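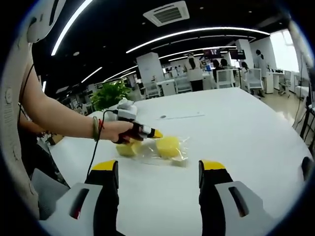
Figure 1. View from one hand-held gripper, with the second gripper pointed at a bagged sponge.

Flirnodex is our program for matching the recordings of two hand-held grippers. Each gripper keeps its own clock, so the program must find the time offset between them. It compares the motion of both tools and takes the offset with the smallest error.

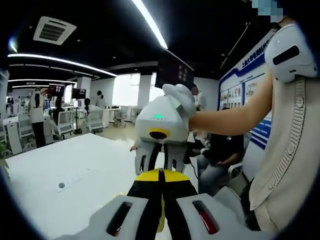 Results

We recorded 167 clips in April. In 31 of them the matching failed, mostly when one gripper was held still for a long time.
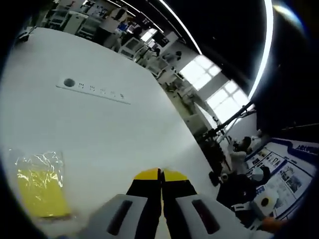 We then added a check of the finger opening, and the number of failed clips went down to 7. Pouring is still difficult, as the fingers of the gripper holding the cup hardly move.
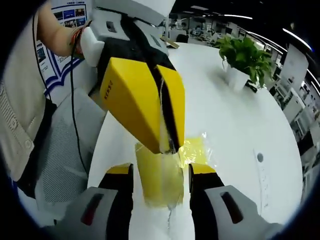 Figure 2. Pouring clip. Yellowish liquid runs into the cup and there is a puddle beside it.

The failed clips are marked by hand and are not used for training.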